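4. The open day at Hokby

4.1 Setting and procedure

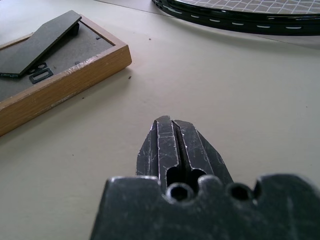 Figure 3. Wrist camera view at the demonstration table, with a picture frame lying face-down and a tennis racket.

The open day was held on Sep 12, 2026 in the ground-floor workshop of the Hokby building. The doors were open from ten until four, and entry was free. The register at the front desk recorded 2,807 visitors to the building over the day, though only a part of these came through the workshop. We did not try to work out how large that part was.

The demonstration ran in short sessions. At the start of each one the operator put household objects on the table and asked the people standing nearest to choose which the arm should try first. The objects had been brought in by staff and had not been used in the laboratory trials reported in Section 3. We wanted things that visitors would know from home and would have their own ideas about how to pick up. A picture frame offers a thin border and a folded stand, and either may look like the right place to take hold. A racket is easier for a person, who goes straight for the handle, but the system has no such habit and must choose a grasp from what the wrist camera shows it.

The view from the wrist camera was shown on a large screen beside the table (Figure 3). In the laboratory this view is used only by the grasp planner, Kaltum, and by whoever is checking its output. At Hokby it became the part of the demonstration that people watched most. Several visitors said they had expected the robot to see the table from above, as they did, and were surprised by how much of its view was taken up by its own fingers. Children in particular tended to look at the screen first and then at the arm.

The two fingers were the same worn pair used in the earlier trials. We had thought of fitting new ones for the public, but this would have meant repeating the calibration the evening before, and the planner had been tuned with the old pair.

4.2 Conversations with visitors

After the sessions we held longer conversations with 11 visitors who had agreed to talk to us. Begoña Bravo led these in a side room, using the question sheet developed for the Cifuentes visits, with two questions removed that dealt with factory work. Notes were taken by hand and typed up the same evening.

Most of those we spoke to talked about speed before anything else. They found the arm slow, and some took the pause before each grasp as a sign of a fault. The pause is the time Kaltum needs to compare candidate grasps — the operator explained this at the start, but people who arrived partway through a session had missed it. One retired joiner said he would rather have a slow machine than one that guessed. Another visitor, who had seen the Fitalis arm at a trade fair, asked why ours did not move in the same way, and was not satisfied with the answer that the two were built for different jobs.

A second subject was damage. Three visitors asked who would pay if the robot broke something of theirs. We had no question on this in the sheet and have since added one. The answers given on the day were not consistent between members of the team, and we return to this in Section 5.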